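Kedham Bin Picking: Frequently Asked Questions

Dustow Automation sells and rents the Kedham, a mobile arm for picking plastic storage bins out of static racking. These are the questions that come up most in calls and site visits. If yours isn't covered, use the contact details at the bottom of the page.

GENERAL

What does the Kedham do?

It drives to a rack, takes a bin off its shelf, and carries it to a handover table. When the picker at the table is done, it puts the bin back. That's the whole job. It doesn't pick single items out of a bin, and it doesn't handle cartons or pallets.

What comes in the package?

One base with arm, one plate gripper with a wrist camera, one charging dock, one handover table, and a license for the Binder software. Installation and two days of operator training are included in both the purchase and the rental price. Rack labels are not included. Most customers print their own.

Who is it for?

Small and midsize parts stores, repair depots and spare parts counters that already have racking and bins and don't want to replace them. If you are building a new warehouse from scratch, a shuttle system may cost you less per bin. We will tell you that on the first call if it looks to be the case.

How many bins can one unit look after?

Our largest single-unit site is Makhubela, a bus and truck parts depot, with 3,623 bins on the system. Of those, 1,555 were loaded in the first phase and the rest were added after the night shift had been using it for a while. The software has no fixed limit. The practical limit is how long your people are willing to wait for a bin at busy times.

RACKS AND BINS

Do I need special racking?

No. The Kedham works with ordinary bolted or clipped shelving as long as the uprights are straight and the shelves don't sag when loaded. Uprights with punched holes are fine, and so is bare or painted metal. Polished uprights can throw glare into the camera, so mention them when you send in your survey form.

We check every bay during the site survey. Bays that lean or have missing clips go on a list, and we ask you to fix them before installation. We don't repair racking ourselves.

Which bins will it pick?

Straight or slightly tapered plastic bins with a rim the gripper plate can get under. Ribbed sides are fine. Molded handle recesses are fine. Lidded bins are supported only if the lid is latched. Wire baskets, cardboard bins and fabric bins are not supported.

Color matters less than people expect. Blue, gray and red bins are all in use at customer sites. Clear bins need an extra setup step and a matte sticker on the front panel.

Can I mix bin sizes in one bay?

Yes. Each size has to be registered in Binder once, which takes a few minutes with one empty bin of that size on the table. After that you can put any registered size on any shelf where it fits.

What about bins that aren't straight on the shelf?

The arm corrects for a bin that is turned a little. If the bin is turned too far, or hangs over the shelf edge, the unit skips it and sends a note to the operator screen. Someone then pushes the bin back by hand and taps Retry.

How much space does it need between racks?

The aisle has to be wide enough for the base to drive in and for the arm to swing with a bin in the gripper. The exact width depends on your longest bin, and the survey form works it out for you. Floors must be level and dry. Smooth sealed concrete is best.

THE GRIPPER AND CAMERA

How does the gripper hold a bin?

The plate slides under the front rim, and the arm tilts back slightly so the weight rests on the plate. A stop at the rear of the plate keeps the bin from sliding. There are no suction cups, so dust on the bins isn't a problem.

What does the wrist camera see?

It looks past the gripper plate toward the rack, so it gets a close view of the shelves and bins beside the arm. The view tilts when the wrist tilts, and it smears when the arm moves fast. Bins on both sides of an upright are often in view together, with more bins showing through the gaps. Binder compares what the camera sees with the stored rack map and works out which shelf the plate is lined up with.

Operators can open the camera view at any time from the Live tab. Most only do so when a bin has been skipped.
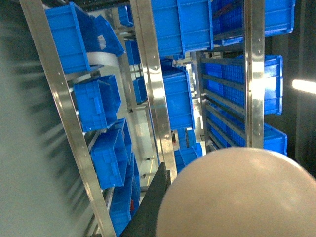
Does lighting matter?

Somewhat. Normal overhead lighting is enough. A bright fixture straight behind a rack can wash out part of the view, and so can direct sun through a dock door. In most cases we fix this by changing the exposure setting for that bay. One customer chose to hang a blind instead.

The unit can work in the dark if you order the lamp kit. It is an option on new units and can be added later by a technician.

Are camera images stored?

Images from skipped or failed picks are kept on the local server for 30 days unless you change that setting. Images from normal picks are deleted once the bin is on the table. Nothing is sent to us unless you open a support ticket and attach the images yourself.

SAFETY AND DAILY USE

Can people walk in the aisle while it is working?

Yes, with limits. The base slows when it detects a person and stops if that person comes close. The arm does not move a bin over head height while anyone is in the same aisle. If your aisles are busy all day, expect slower picks.

What happens if it drops a bin?

The unit stops where it is, the light on the base turns red, and the operator screen shows the bin number. It won't start again until someone has cleared the aisle and confirmed this on the screen. Pick up the contents before you confirm. The unit can't tell a washer on the floor from a mark on the concrete.

How long does the battery last?

A full shift under normal use. The unit goes back to its dock between jobs, so most sites never see it run flat. Heavy bins and long drives shorten the time between charges.

What training do operators need?

The two training days cover loading bins, clearing a skipped pick, emergency stop, and adding a new bin size. Aleksi Rissanen runs most of the sessions on site. Up to six people can attend. Later sessions for new staff are charged by the half day, or you can use the recorded course at no cost.

Does it work with my stock system?

Binder reads and writes plain CSV files and has a standard web interface that your IT people can connect to. We have ready-made links for several common stock systems and will send you the list if you ask. A custom link is quoted separately.

PRICE, RENTAL AND SUPPORT

Can I rent before I buy?

Yes. The minimum rental is three months. If you buy the same unit at the end of the rental, half of what you paid in rent comes off the purchase price.

Is there a trial?

We offer a trial on one run of racking with up to 200 bins. It lasts two weeks. You pay for transport and setup, and there is no rental charge. Trial units are limited, and the next open slots are in May.

What maintenance does it need?

Wipe the camera window weekly with a dry lens cloth. Check the gripper plate for bent edges at the same time. Many sites do both on Friday before closing. A technician visits twice a year to check the arm, wheels and brakes, and those visits are included in the first year and in all rentals.

How fast is support?

Phone support is open from 7 a.m. to 6 p.m. on working days. If a problem can't be solved by phone, we aim to have a technician on site the next working day. Sites with night shifts can add extended phone hours.

Who do I contact?

For prices, trials and surveys, ask for Wayne McIntyre in sales. For training dates, ask for Aleksi Rissanen. For a unit that is stopped right now, call the support line printed on the side of the base and have the unit number ready.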